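Bollel Care Label Notes, version 2

Welcome, and thanks for stopping by! Bollel is a collection of 2414 short notes on looking after clothes and household linens, typed up from care labels, old laundry leaflets and a good many letters from people who were kind enough to share how they do things at home. It started as a single text file on my kitchen computer and grew from there, as these things do.

What's inside

Every note is one row in notes.csv. The columns are id, garment, filling, fabric, advice, source_type and region. The filling column is blank for anything that isn't padded, so please don't read a blank as a mistake. Advice is kept in the writer's own words wherever I could manage it – I fixed spelling, and I left the opinions alone, even the fierce ones about fabric softener.

Padded and down garments make up 520 of the notes, and they're the part I'm fondest of. You'll find people who swear by clean tennis balls in the dryer, people who would never let a dryer near a down coat, and one long letter about airing a comforter over a porch rail every morning in December.

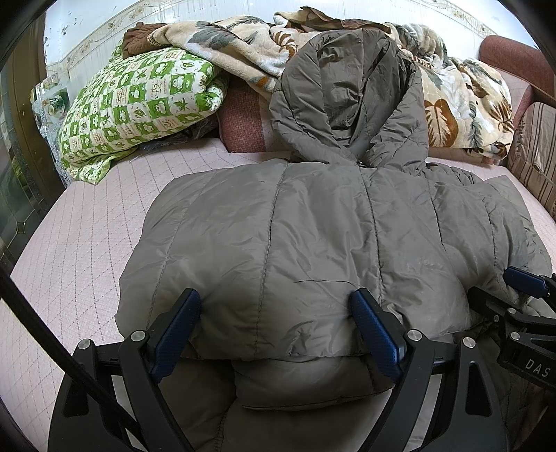
Wool comes next in size, then cotton, then a drawer of odds and ends (curtains, oven mitts, a christening gown). If you only want the wool, filter on fabric and watch out for blends, which are written with a slash, such as wool/nylon.

How to use it

Open the file in any spreadsheet program. It's saved as UTF-8, and if the degree signs look funny, that setting is the first thing to check. A smaller file, sample.csv, has 200 rows for anyone who'd like a taste before downloading the lot.

Known gaps

Silk is thin on the ground. Region is a guess for the older leaflets, many of which had no address printed on them. Some advice flatly disagrees with other advice, and I haven't tried to pick a winner – please follow the label on your own coat first.

Changes in this version

Merged the duplicate rows for flannel sheets. Split "blanket" and "quilt" into separate garment values. Renamed the old column "tips" to "advice", so scripts written for the first version will need a small edit.

Credit and contact

You're welcome to use the notes for anything you like, with a mention of Bollel. Corrections go to Fasil Tilahun through the project page, and I read every one, usually in the evening with a cup of tea, so do give me a few days to answer.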